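Enough with the breakfast menus

Went to Korska on Saturday for eggs. Got handed a menu with 38 items on it. Thirty-eight. For breakfast.

I like Korska. Good coffee, fast tables. But a kitchen that size can't do all of that well, and it doesnt.
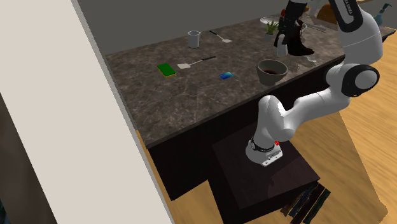 Compare Segura, over by the old depot. Six things on a chalkboard. Emiliano Pastor cooks every one himself, and the hash alone is worth the parking.

Owners tell me people want choice. Do they? Benito Montoya cut Flivov's menu in half last July and still has a line out the door. Same prices, too. Shorter wait.

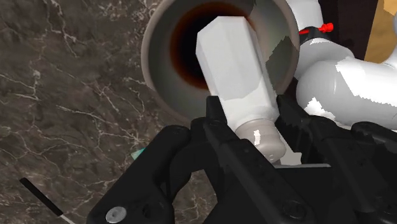
A white bottle, tilted, with a faceted body.

And the sauces. Please. Four hot sauces nobody asked for, a maple butter, a "house" ketchup that tastes like ketchup. Put that money into better bread.
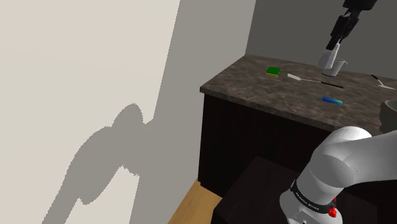
Vol. 12, No. 134

Gostberg is next, I hear. Bigger room, bigger menu, waffles three ways. Dagný Toft runs a good kitchen and I hope she talks them out of it. Keep the rye pancakes. Keep the soup. Drop teh rest and open at seven like you used to.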